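Repainting a steel parts bin: what wears and why

The bin came from Zindport in February, secondhand, with an inner panel that slopes down to the floor. Parts slide down the slope and stop at the bottom, so the finish goes there first. Higher up, a coat can last for years with only light marks.

My first attempt was a single coat of Motia enamel over hand-sanded metal. It failed along the lower edge after 14 weeks. Panagiotis Kovačević, who had the same trouble with two of his own, told me to stop at 60 grit on the sloped section and leave the surface coarse. I had gone to 400, far too smooth for that primer to hold.

Second attempt:

Degrease, rinse, dry overnight.
60 grit on the slope, lower third only.
De Haan primer, two thin coats.
Zornetti topcoat, 17 hours between coats. 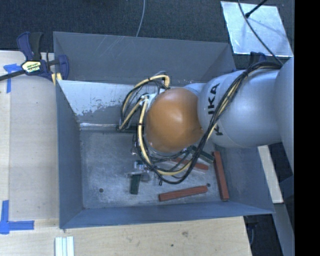

I left the floor bare. Paint on a flat steel floor scuffs off in flakes, and the flakes end up in the parts – a worse problem than some surface marking. The outer faces got a wipe and nothing else.

Feathering the edge of an old worn patch takes longer than stripping the whole panel. Next time I will strip it. I still have half a can of the primer, and the lid no longer seals properly, so next time should be soon.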